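The Case for Letting a Film Run Its Full Length in Theaters

Every winter, the same discussion returns to the trade pages and the festival panels. Attendance has fallen short of what was hoped, a handful of expensive titles have disappointed their backers, and the audience is said to have changed. The conclusion is usually that people prefer to watch at home. That conclusion deserves more scrutiny than it receives.

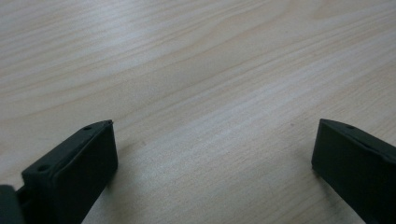 Rafia Bajwa

The theatrical window – the period during which a film may be seen only in a theater – was once a settled matter. Distributors and exhibitors disagreed over terms, but both accepted that a film needed time to find its public. That understanding has weakened. A picture may now open on a Friday-night scale of publicity and be offered for home rental before many of its potential viewers have heard its title. The practice is defended as a service to the consumer. It is my view that it serves the consumer poorly and the film worse.

Consider the science fiction drama Uvura, directed by Jae-hoon Ra and released in November. It was made on modest means, with a small cast and very few sets, and its distributor, Rallthorpe, gave it a brief theatrical run before placing it on a subscription service. The reviews were warm. Several critics remarked on its patience, and on a long closing passage in which almost no dialogue is spoken. By the time those reviews had circulated, however, the film had already left most of the theaters that had booked it. Viewers who were persuaded by the notices found that the only remaining option was a laptop or a living room.

It may be argued that those viewers were still able to see the film, and that access is what matters. The argument has some force. Many towns have no theater within a reasonable drive, and many households cannot easily spare an evening and the price of several tickets. Home viewing has brought films to people who would otherwise have gone without them, and no serious proposal should seek to reverse that. The question is one of sequence and of time. A film that reaches the home after a proper run arrives with a reputation. A film that reaches the home almost at once arrives as one title among hundreds, described in a single line of text and represented by a small square of artwork.

The older model had its faults, and it is right to acknowledge them. Prints were costly, smaller towns waited a long while for their turn, and independent theaters were often obliged to accept unfavorable terms in order to obtain a popular title. Even so, the model allowed for growth. A modest picture could open in 7 theaters, hold its audience, and move outward as word spread. Programmers spoke to one another. A good second week mattered more than a loud first night. Very little in the present system rewards a film for improving its attendance, and a great deal punishes it for beginning slowly.

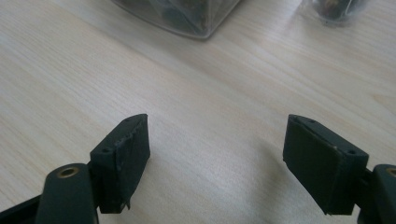 Repertory programming depends on long planning and a settled calendar.

Noman Hayat, who has programmed the Sorkari for many years, keeps a record of how individual titles perform across their engagements. The Sorkari is a single-screen house, and its records cannot speak for the industry. They are nonetheless instructive. Of the independent features it held for 5 weeks or longer in recent seasons, the greater number drew their best attendance after the opening week. Mr. Hayat attributes this to conversation. Patrons see a film, recommend it, and return with a companion. A run of ten days does not permit that cycle to complete itself even once.

There is also the matter of what a short window teaches the audience. When viewers learn that nearly every release will be available at home within weeks, they draw the reasonable conclusion that there is no need to attend. The industry then cites their absence as proof of a preference. This reasoning is circular, and it has been allowed to guide decisions of real consequence. A habit that was encouraged by policy can be discouraged by policy as well.

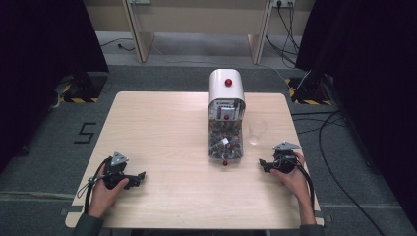
Exhibitors, for their part, cannot place the entire responsibility on distributors. Too many theaters have cut back on projection staff, neglected their sound systems, and filled the half hour before a feature with advertising. Concessions have been treated as the real business and the film as an inducement to reach the counter. The pleasures of a lobby need not be elaborate. What patrons ask for is a clean room, a bright picture, and the sense that someone on the premises cares about the presentation. Where those are supplied, people return.

What, then, should be done? I would propose first that distributors of independent films commit to a minimum exclusive period, set in advance and published with the release date. The certainty would matter as much as the length. A theater owner who knows that a title will remain exclusive can afford to keep it through a quiet week. Second, the period should be extended where attendance is rising. Awan, the regional distributor, has adopted a clause of this kind in its agreements, and the exhibitors who work with it have spoken well of the arrangement.

Third, public and private funds that support film production should set aside a portion for exhibition. It is common to see a grant pay for the making of a picture and contribute nothing toward its being shown. Shagufta Zaidi, whose documentary work has been supported in this manner, has observed that she was required to account for every day of filming and was never once asked how the finished film would meet its public. An auditorium with 500 seats costs money to heat, staff, and advertise, and a small distributor can seldom carry that cost on its own.

Some will regard these measures as an attempt to preserve a declining custom. I would answer that the custom has not been given a fair trial in the present conditions. Laiba Mengal, writing in the program notes for the Sorkari's autumn season, described the theater as the one place where a film is permitted to be the only thing happening. The phrase is a generous one, and any regular patron can name evenings on which it was not true. It remains a fair statement of what is being given up, title by title, in contracts that the public does not see.

The agreements for next year's releases are now being drafted. Those who negotiate them should ask for more time.

Published 15/12/2023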